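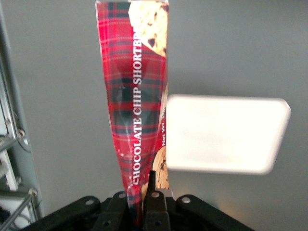 Chegámos a Brarach debaixo de uma chuva miudinha, daquelas que parecem não molhar e que ao fim de dez minutos já nos entraram pela gola. O autocarro deixou-nos no largo, em frente a uma farmácia ainda fechada, e dali subimos a pé até ao antigo quartel, onde funciona agora o centro de formação da polícia e onde, uma vez por ano, se abrem as portas a quem quiser perceber como se investiga um crime. Eu andava a querer ir há muito tempo (quem lê este blogue sabe da minha mania pelos processos antigos) e este ano, finalmente, consegui lugar.

A visita foi a 14 de janeiro de 2020 e éramos 30 pessoas, divididas em grupos pequenos à porta. O meu tinha 6, entre elas um casal reformado muito simpático que trazia um caderno para cada um e uma rapariga que estudava Direito e que fazia perguntas melhores do que todas as minhas juntas. Quem nos guiou foi Aoife Noonan, inspetora durante boa parte da vida e agora formadora, uma mulher de voz baixa que nos obrigava a chegar mais perto para ouvir.

Começámos pela sala de provas, ou melhor, por uma réplica dela, que a verdadeira não se visita, como é natural. As prateleiras estão cheias de sacos de papel e caixas numeradas, e a inspetora explicou-nos por que motivo a roupa com manchas se guarda em papel e nunca em plástico: a humidade fica presa, aparece bolor e o vestígio estraga-se. Pegou num saco, o número 737, e mostrou-nos o rótulo com todas as assinaturas de quem lhe tinha tocado. Basta faltar uma, disse ela, para um advogado atento ter trabalho para uma manhã inteira. A estudante de Direito sorriu e tomou nota.

Depois passámos ao pátio, onde estava montado um exercício. O caso Coughlan, chamam-lhe lá dentro: um assalto inventado para as aulas, com uma janela partida, um armazém pequeno e pegadas num canteiro. Deram-nos luvas e proteções para os sapatos e puseram-nos a caminhar em fila, muito devagar, de olhos no chão. Confesso que passei por cima de um botão sem o ver! O senhor reformado, que vinha atrás de mim, encontrou-o e ficou radiante até à hora do almoço – e com toda a razão, que o botão era a peça mais importante do exercício.

O que mais me surpreendeu foi o tempo que tudo leva. Nas séries, alguém se agacha, apanha um cabelo com uma pinça e no plano seguinte já há um nome. No pátio de Brarach, só para fotografar o canteiro com a régua ao lado das pegadas, de um lado e do outro e com a luz rasante, gastámos mais de meia hora, e isto com uma equipa de formandos que já sabia o que fazia.

O almoço foi na cantina, sopa de legumes e pão escuro, e foi lá que conheci Eoin Lynch, do arquivo. Sentou-se à nossa mesa por acaso e acabou por nos levar à cave, que não estava no programa. São 300 processos em papel, os mais antigos atados com fita, e ele está a passá-los um a um para o Urnico, o sistema informático que o distrito adotou. Vai com calma. Contou-nos que num deles, um incêndio num celeiro na estrada de Dirley, apareceu entre duas folhas o bilhete de comboio que o inspetor da altura jurava ter entregado ao tribunal. O caso já tinha sido encerrado há décadas, mas ele fez questão de registar o bilhete como deve ser, com data e assinatura.

À tarde houve uma conversa sobre testemunhas, talvez a parte de que gostei mais. Um formando entrou na sala, pediu desculpa, levou uma cadeira e saiu. Passado um bocado pediram-nos que o descrevêssemos por escrito. Eu pus-lhe barba. Não tinha barba nenhuma, o rapaz! A inspetora leu as respostas em voz alta, sem dizer de quem eram, e explicou com muita paciência que é por isso que se ouvem as pessoas em separado e o mais cedo possível.

Para quem quiser ir: as inscrições para a próxima visita abrem em fevereiro, por telefone, e esgotam depressa. Levem calçado fechado e um casaco a sério, que o pátio é ventoso. O último autocarro sai do largo ao fim da tarde e não espera por ninguém – nós apanhámo-lo a correr, com o casal dos cadernos a acenar ao motorista da outra ponta da rua.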